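Capitalisation of fixed assets: frequently asked questions

What is the capitalisation threshold at Dalgleish?
$700 per item, net of GST. Anything below is expensed in the month of receipt to the cost centre that raised the order.

Can items be grouped to reach the threshold?
Yes, where they are bought on one order and used together. The group is recorded as one asset with one useful life.

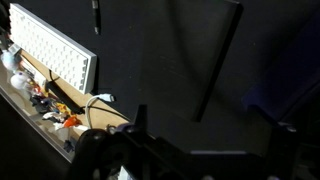

How are low-value components treated?
Components with no separate use are included in the cost of the parent asset. Display and modelling materials are expensed regardless of quantity. A white studded plate of the building-brick type falls under this rule, even when it is ordered with the table it sits on. Code these to Consumables.

When does depreciation start?
From the first day the asset is available for use, whether or not it has been used. Kirkska sites post monthly.

Who approves a disposal?
Tove Frandsen, up to a carrying amount of $3000. Larger disposals go to Fraser Urquhart.

When is the register reviewed?
Each February. Useful lives are reassessed at the same time and changes are applied prospectively.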